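Torville Endurance Weekend: Frequently Asked Questions
Last updated 6/19/26

When is the race?
The Torville race takes place in August, as the second event of our season. Gates open at seven in the morning on both days. The exact timetable for practice, qualifying and the race is sent to all ticket holders by e-mail.

How long is the race?
Six hours, or 300 laps, whichever comes first. In dry weather the clock normally decides.

Which classes will start?
There are 2 classes, Prototype and GT. They start together but each has its own podium and its own points table. The overall winner is almost always a Prototype, so please look at the colored number panel on the car if you follow GT. Red is for Prototype and green is for GT.

How many drivers share a car?
Two or three. Every driver must stay at least one hour behind the wheel in total, and no driver may do more than three and a half hours. If a team breaks this rule, the car loses its points for the weekend but keeps its place in the printed results.

How do I follow the live timing?
Open the timing page on your phone and enter the event code 3048. It is free and you do not need an account. You can choose to see all cars or one class only. The page shows the gap, the last lap and the number of pit stops for each car. 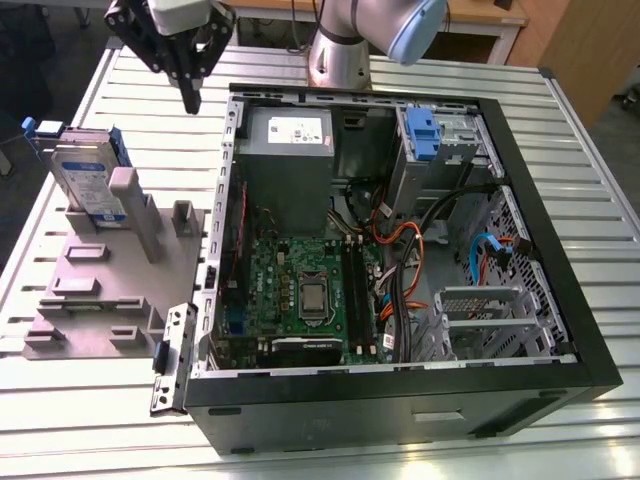 A reader from Hakorbridge wrote to us that the gaps on the timing page jumped by almost a lap whenever the safety car was out, and asked if the positions were still right. Yes, they are. Under the safety car the gap is calculated again only when a car crosses the line, so the number can look strange for a short time. The order of the cars stays correct.

Can I enter the paddock?
Yes, with a paddock ticket. Children under twelve enter free together with an adult. During the race the pit lane itself is closed to visitors. The pit walk is on the morning of the race and lasts forty minutes.

Where is the best place to watch?
Many regular visitors like the Storetti hairpin, where the faster cars must find a way past the GT field. The grass bank there has no seats, so bring a chair or a blanket. The main grandstand has a roof and a good view of the pit stops.

Is the Ağca team coming this year?
Ağca has entered one car in GT. The final entry list is published one week before the event, and it can change until the end of scrutineering.

What happens in heavy rain?
The race director can start behind the safety car or stop the race with a red flag. The clock continues to run during a red flag. If less than two hours are completed, only half points are given. Tickets are not refunded in this case.

May I bring my dog?
Dogs are allowed in the campsite but not in the grandstand or the paddock.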